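Project: Small Items Sort and Fold, Justutden workroom
Progress note to: Flurina Kuster, Bachmann fund
From: Tanvir Sheikh
Period: February

Flurina, short one this time, sorry. Numbers first, then the rest.

Items logged so far: 1309. Target for this stage was 1000, so we're over. Spend is inside the budget line except for shipping, see further down.

What we did. Cloths first (folding, flattening, folding again), then the small cases and boxes, then the bigger containers. The item list went from 13 kinds to 16 at the start of the month. New ones are a hinged box, a lidded tub and a stitched cover that opens like a booklet. Rikport sent those over, arrived fine, one carton a bit crushed but nothing in it broken.

Cloths are going OK. A single fold across the middle is reliable enough that we stopped logging every attempt and only log the bad ones. Second fold still drifts. Edges end up a finger width out, sometimes more. Thin cloth is worse than thick. We tried ironing them between rounds, helped for a morning, then we ran out of patience with the ironing.

Boxes. Opening is easy, closing less so. The hinged lid wants to spring back if it isn't held right to the end. Changed the written steps so that closing is now its own line on the sheet and gets its own mark. That pulled the score for boxes down on paper. Same work, stricter sheet, please don't read it as a step backward.

Covers. Only started these in the last part of the month so not much to report. The flap and the outer cover want to be handled as one piece, and which one you take hold of first matters a lot. Notes are being typed up now.
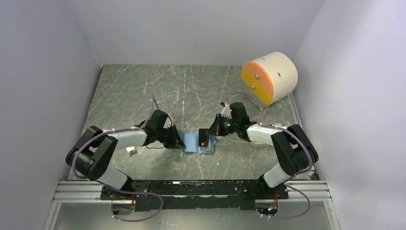
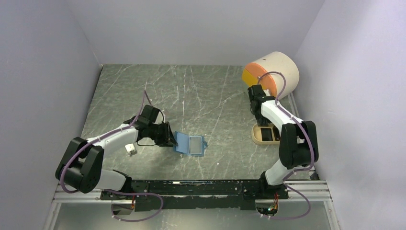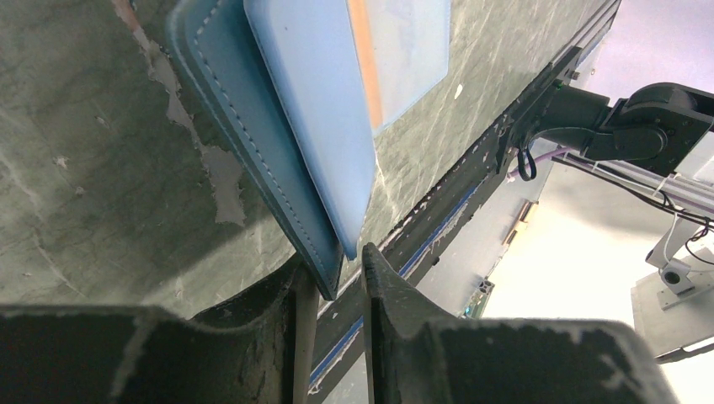
Sort and fold work, Justutden workroom. First: light-blue cloth. Second: blue hinged box and orange-lidded container. Third: stitched blue cover.

Table surface. You asked about this last time. The top is worn, and there's a damaged patch where the pattern has come away and the gray shows thru. Doesn't stop the work but thin cloth can catch on a rough edge, and I'd like it sorted before the next stage. Timico quoted for a new top, quote is in the shared folder. Cheaper option is to patch the bad part and live with it. I'd go for the new top. Your call, need an answer before we book the next block.

Walls around the table: staying as they are. Talked about painting them darker, dropped it.

Money. Shipping from Rikport came in over what we planned, two deliveries instead of one because the tubs were out of stock. I've moved it across from consumables, which we underspent anyway. Cloths last longer than I guessed. No change to the total. Receipts are all scanned except the second delivery, chasing that.

People. Same team. Mornings are full, afternoons we still have space if you want to send somone over to look. Best time is after 2 pm when the first round is finished and the table gets reset.

Not done yet:
- second fold, written steps (draft only)
- covers, full set of rounds
- labels for the storage shelves, half of them are still handwritten
- the item list in the shared folder is the old one with 13, will swap it

Next up is covers and then mixed rounds, meaning a box and a container out together instead of a single thing on its own. Did a few of those already to see how the space works. Things get tight toward the back corner, so the layout sheet needs another go before we start counting them.

Need from you: yes or no on the table top, and the signed copy of the stage two form. I have the unsigned one only.

Tanvir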